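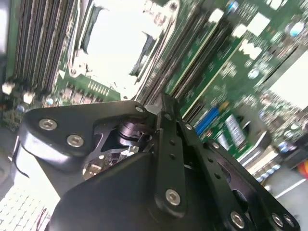
Stormwater fee: what changes in July

The Guvthorpe town council voted Sunday to replace the flat stormwater fee with one based on paved and roofed area. The new schedule has three tiers. Single-family lots fall into the lowest unless the hard surface on the parcel is well above the local norm.

Public works mapped 1,468 parcels for the change. Around 210 of them, mostly along the Bomville Road corridor, move up a tier — these owners will get a letter with the measured area and a copy of the parcel outline.

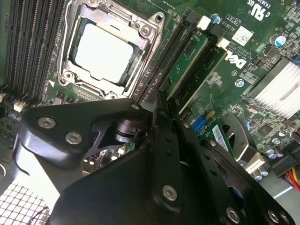
Owners who think the measurement is wrong can file a correction form at the public works counter. Gravel drives count as hard surface under the ordinance. Decks with open ground beneath them do not.

Council member Jadwiga Rutkowska asked that credits for rain gardens and dry wells be settled before the first bills go out. Town engineer Ottar Løken said draft credit rules would come back to the council in two parts, residential first. Shared parking lots are still open — the draft does not say how the fee is split when two owners hold one lot.

The full schedule is posted with the meeting packet.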